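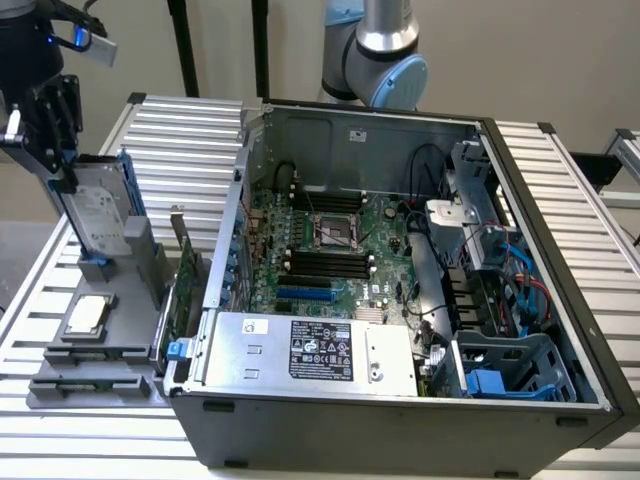
The Second Arm

Marijke Meijer had promised herself she'd be home by ten, and at twenty to eleven she was lying flat on the floor of the Nustgate workshop with her cheek on the concrete, looking for a screw.

"Got it!" she yelled, to the arms.

The arms, being arms, said nothing. She had named the pair of them Catside, one name for both, because in her head they were one animal with two paws. She'd spent the whole of May teaching them to take a computer apart, and they were lovely at it. They would pinch a part, lift, swing over, and set it down in the gray tray as gently as you'd put an egg back in the carton. Taking apart was solved. She had a notebook page that said SOLVED with three lines under it.

Putting back was tonight.

The old Dell was called Rarkerow, after the street where she'd found it with a note taped on that said WORKS, I THINK. It had worked, too! It had run her mother's recipes and her brother's terrible music for years, and when it finally got too slow for anybody she couldn't stand to throw it out. So now it was the patient. Every night it came apart, and every night she put it back together by hand, and she had gotten so fast at it that she could do the memory with her eyes shut. But she wanted to sit on the stool and watch. That was the dream, the whole dream, sitting on a stool with a bag of pretzels while Rarkerow got put back together.

She pulled the stool over. She opened the pretzels.

"Memory first," she told Catside, and pressed the key.

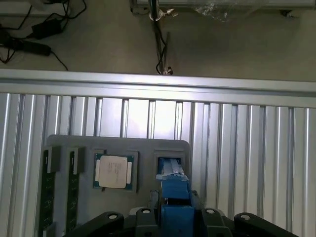

Memory on the left, processor in the middle, and the blue piece over on the right.

The hand came out over the tray and stopped. On her laptop she had the wrist camera up nice and big, and she leaned in until her nose nearly touched the screen. There were the little green boards in their clips, right where they belonged. There was the processor in its square. And there was the hand, thinking it over.

It went for the blue thing.

"No, no, no, sweetheart, memory," said Marijke, and hit stop.

She ran it again, and it went for the blue thing again. She ate four pretzels and went through the code, all of it, including the part at the bottom she'd written at two in the morning and was a little afraid of. She swapped a cable. She turned off the lamp by the door in case it was the glare, because that ridged metal bench threw light around like a disco, and then turned it back on because she'd walked into the vise.

Try 14 was the same as try one. Catside loved the blue thing. 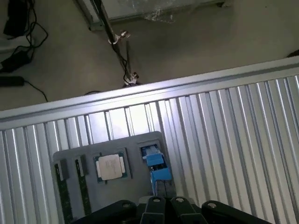 Same tray, and the fingers just below the blue piece again.

She called Molefe. He built furniture in the next bay and knew nothing at all about robots, which made him wonderful to talk to, and he never went to bed before midnight anyway.

"What's it supposed to pick up?" he asked.

"The memory. Long green sticks."

"And how does it know which ones are the sticks?"

"I showed it! I did 50 of them by hand, I dragged the arm over and closed the fingers and everything, it was so boring, I sang the whole time."

"Fifty with the tray where it is now?"

Marijke opened her mouth and looked at the tray. She looked at the strip of tape on the bench where the tray used to go, before she'd scooted it over to make room for her coffee.

"Molefe," she said, "I love you, I have to go."

She didn't move the tray back. That would have fixed it in ten seconds, and she thought about it with real longing, but then it would break again the next time anybody wanted coffee. She put the tray down crooked on purpose and took hold of the arm and showed it. Then she turned the tray a bit and showed it again. She sang. She did 40 more like that, every one a little different, and somewhere past the thirtieth she realized she was having the best night of the year.

It was ten past three when she put the key under her finger again. The pretzels were gone. She pressed it and sat on her hands.

The fingers went left.

"Oh!" said Marijke. "Oh, look at you!"
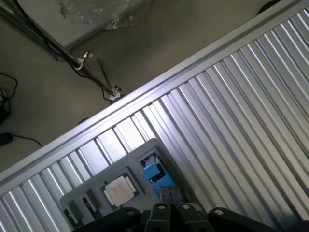 Ten past four

Molefe found her there when he came in for the clamps he'd forgotten. She was on the stool with her coat on, and she shushed him before he'd even said anything.

"Is it doing it?"

"It did the memory. It did both! I had to push one end down with my thumb, it doesn't press hard enough yet, but it got them over there and it got them lined up. Now watch, watch, it's going to think about the processor."

He stood behind her with his clamps and they watched it think. The hand went out a little way, waited, and went out a little more.

"Can it hear us?" he whispered.

"No."

"Why are we whispering?"

"I don't know," she whispered back, and scooted over so he could have half the stool.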